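Flivik terminal on the side door -- clock-in and lock release in one box

nusrat_biswas
Hi all! We finally swapped the old key cabinet for a Flivik card and PIN terminal at our tea room in Lunstead, and I'm so pleased with it I had to post. It opens the side door and logs the start of the shift on the same tap. No more paper sheets! It's been in since December and I've only one question: can I give staff a two minute grace period on clock-in without the door relay holding open for two minutes as well? The menu seems to treat them as one setting.

oltville_keys
They're separate, just badly named. "Delay" under Door is the relay. "Late allow" under Shift is the one you want. Set Delay to 5 and leave it alone.

grommet30
Disagree with 5. If people come in with trays or boxes they need longer. I run mine at 8 and have had no bother.

oltville_keys
8 is long enough for a stranger to follow someone in. Fit a door contact and it relocks as soon as the door shuts, then you can have any number you like.

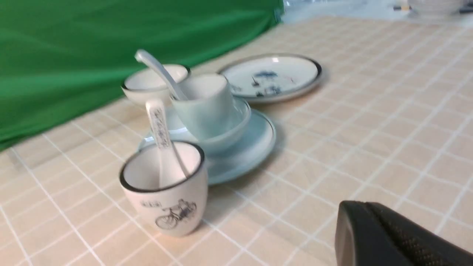 nusrat_biswas
Late allow, found it, thank you!! Under Shift, page 2, exactly where you said. I've gone for 8 for now and ordered a door contact (I do see the point about strangers). Next job is naming the user groups, because "Group 1" means nothing to anyone -- I'm tempted to name them after the crockery, so the openers would be Bicycle, like the little white cup with the black rim, and the closers can argue over theirs. Does the screen take more than eight letters?

grommet30
Ten on mine. Bicycle fits fine. Love that.

figueroa_fan
Different view from me: I'd keep the door and the timesheets apart. We had a Figueroa combined unit, and when it went back for repair we lost the lock and the hours together. User 209 never did get her overtime sorted.

nusrat_biswas
Ouch, poor 209! Did you not have the log exported?

figueroa_fan
Only once a month. My own fault, really.

oltville_keys
Weekly export to a USB stick and it stops being a problem. Log holds 2899 entries on the older firmware, then it starts overwriting, so don't leave it.

nusrat_biswas
Weekly it is. I'll do the first one tonight after we close and report back on the door contact once it's fitted!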